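Put the Drawing Board Back in the Design Studio

I have worked in product design for most of my adult life, the last stretch of it at Vurngate, where we draw housings, handles, lids and hinges for other companies. I like the work. I also think the way we train people for it has gone wrong, and the fault lies with how early we hand them the modeling software.

A student who applied to us in July brought a portfolio of 48 rendered objects. Every one was lit beautifully. I asked for the sketches behind a kettle on the third page and there weren't any. The kettle had started as a cylinder on a screen and been pushed around until it looked finished. When I asked why the handle met the body where it did, the answer was that the software had put it there and it looked fine.

I don't blame the student. The program at Westlow, where I teach one evening class, gives first-years 3 weeks of drawing and then moves them to the computer lab for good. The lab cost money and the school wants it used. Parents on tours like to see screens. A room full of paper and tape doesn't photograph as well.

Drawing by hand is slow in a useful way. You can't draw a hinge without deciding how it opens. Software will let you put off that decision for a month, because two solids can sit next to each other on a screen without being joined by anything. By the time the question comes up, so much work has gone into the surface that the designer will defend it against every sensible objection.

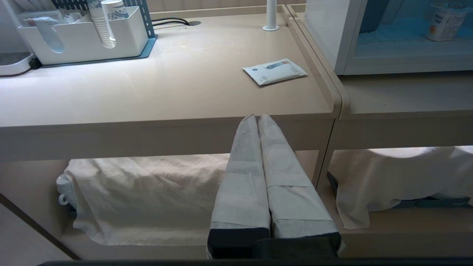
White packet and upright pole on a beige counter.

The usual reply is that industry wants software skills. It does, and we hire for them. But a bright graduate can learn whatever package we run by the end of a summer. I have never managed to teach someone proportion in a summer. The people at Ruvine, who make garden tools and are the fussiest clients we have, still begin every project by asking for drawings at full size on paper. They tape them to a wall and hold their hands up against them. They have turned down work from us on the strength of that test, and they were right to.

Cost comes into it too. We had a storage box called the Satti on our books for most of a year. It went through 34 versions on the computer, each a little different from the one before, and the one that got made was close to a sketch from the first morning. The first run was 3000 units. I would like back the hours spent on the versions in between – so would the client, who paid for a good many of them.

I am not asking schools to throw the computers out. I use one all day, and there are curved surfaces I couldn't describe to a factory any other way. What I would like is a full first year on paper, card and foam, with the lab locked. Let students make ugly models and carry them home on the bus. Grade the sketchbook as heavily as the final board, and grade the bad pages along with the good ones.

Employers could help by changing what we ask to see. We now tell applicants to send ten pages of rough work before they send anything polished. Fewer people apply, and the interviews are a lot better.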